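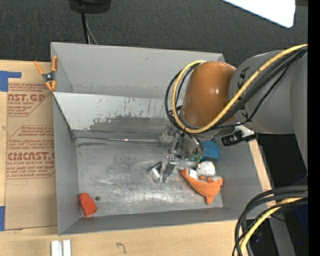 *Bin 9, main compartment, before the first assessment.*

The Dumeck method of valuation has two rules. Every item in a bin is valued in place, before it is moved. Every item is then valued again on the bench, alone. The difference between the two figures is called the remainder, and the remainder is what the office at Druvolcombe pays on.

I had been an assessor for 2 years when Bin 9 was assigned to me. The form gave its origin as Kiltetti, lower town, recovered in June after the water went down. Condition of bin: gray metal, scratched, divider scuffed along its lower part. Contents: small goods. The last assessor had signed for it and then resigned, and the form did not have a space for the reason.

I began with the orange toy, a dolphin or something close to one. It lay on the right side of the floor in a curve, with a small white cube against it. Plush, child's, finned. I wrote down 3,000 in place. The scale at Druvolcombe runs to 1,000.

I checked the tables. I checked the column headings. I crossed out the figure, initialed the correction and did the valuation again from the start, and it came to 3,000.

The procedure for a reading over scale is to move to the next item. The next item was a red-orange block in the left corner, rounded at one end and tilted against the side. It gave a reading of 2, in place. The blue thing near the right wall gave 9. The small white toy with the touches of yellow-orange gave 9 as well. These are normal readings for small goods. I entered them in ink.

I went back to the orange toy and lifted it out.

On the bench it gave nothing. A zero is permitted, but it has to be witnessed, so I called the desk at Bramwell and held the line open while I repeated the test. The desk asked me to describe the item. I said it was soft and orange and had fins. The desk asked whether it was worn. I said the form did not ask that. The desk asked me to put it back.

Returning an item to a bin is covered in the manual, in a section I had not needed before. The item must go back in the same position and facing the same way. I had a sketch. I set the wide part down first, then brought the pointed end over toward the upper left, and moved the white cube in with one finger until it touched.

The reading was 3,000.

I took out the cube and left the toy. The reading fell by half. I put back the cube and took out the block from the left corner, which had been touching only the side of the bin, and the reading fell again – by more than the cube had cost it. The small white toy took a share. So did the blue thing. Whatever was being measured ran across the whole floor of the bin, including the empty part in the middle where there was only scratched metal.

The desk was still on the line. It asked for my remainder.

I said that the remainder was the full amount. I said that it belonged to the arrangement and that there was no line on the form for an arrangement. The desk said to divide it evenly among the items. I said that each item had already been tested and that the sum would be false. The desk said it would be false by an acceptable method.

At four in the afternoon the truck for the sorting hall came into the yard. Goods for the hall are tipped out onto a belt by type, plush with plush, blocks with blocks. I had the release form in front of me, filled in except for the signature.

I put every item back by the sketch and checked each one twice. Then I took the form for damaged containers, which orders that a bin be held as found and not emptied, and under the nature of the damage I wrote *divider, scuffed, lower part*. I signed that one.

The driver read it through and asked which shelf. I told him I would carry it myself, and that he should hold the door, and that it had to be kept level.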